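The Fruit Bowl Returns to the Sitting Room

Across the member households of the Temolen Housing Society, the fruit bowl has been moving out of the kitchen. The Society's spring survey of shared living spaces, conducted over 11 weeks, asked residents where in the home food was kept within reach of guests. The coffee table was named more often than the kitchen bench, and fruit was the item most commonly found there.

The finding will surprise few who grew up with the custom. In many families a visitor is seated first and fed immediately afterwards, and whatever is on the table is understood to be on offer. What has changed is the size of the apartments in which the custom is practised. A sitting room in the Society's newer buildings must serve as a dining room, a play area and often an office, and the low table at its centre is asked to do a great deal.

One common response has been to divide the work between several small tables. In the apartment shown in these pages, a round white table with a marble top carries most of the food: green apples still in their pink tray, bananas, longans in a dark teal bowl, packaged snacks and a yellow canister. A second round table in dark marble stands beside it. The striped blue cloth nearby has been kept for a single white bowl with a pattern of green leaves.

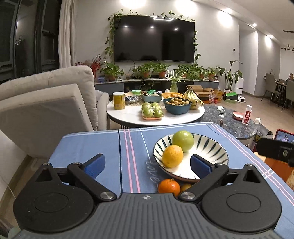

Laxdal wrote to the editors that a bowl of fruit put out for company ought never to be mixed, as the bananas will ripen everything else before the weekend is over, and that in a proper household the citrus has a dish to itself. Several other correspondents took the same position, though with less force.

There is sound reason behind the objection. Bananas, apples and pears give off ethylene as they ripen, and a kiwi fruit left beside them will soften considerably faster than one kept apart. Citrus is largely indifferent to its neighbours but suffers from being packed tightly, particularly where the skin has been bruised. The Society's household guide, Gretberg, now in its second edition, recommends that a mixed bowl be filled for 2 days at most and the remainder of the shopping held elsewhere, in the open, with air moving around it. Longans are best bought in small quantities and eaten promptly.

The guide is equally direct on the question of arrangement. The heaviest fruit should be placed first and towards the back, where it will support the rest. Smaller pieces may then be set in front, within easy reach of a seated guest. A pomelo is an excellent anchor, but it takes up much of an ordinary bowl and should be added only where the rim is high enough to hold what is placed around it. Fruit with a stem or leaf attached may be left as it is.

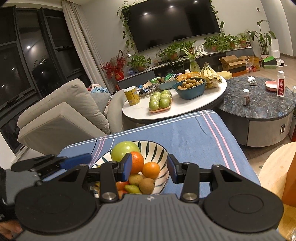 Pomelo, oranges, pear and kiwi fruit share the leaf-patterned bowl.

Cloths received less attention in the survey than had been expected. Of the residents who use one, most cited protection of the table surface, and a smaller number mentioned colour. Marble is readily marked by citrus juice, and the Society advises that spills be blotted at once and the stone resealed every January. A washable cotton cloth remains the simplest precaution - and the least expensive.

Residents wishing to take part in the next survey may collect a form from the Prokton reading room. A total of 1,000 copies will be printed, and households of all sizes are invited to respond.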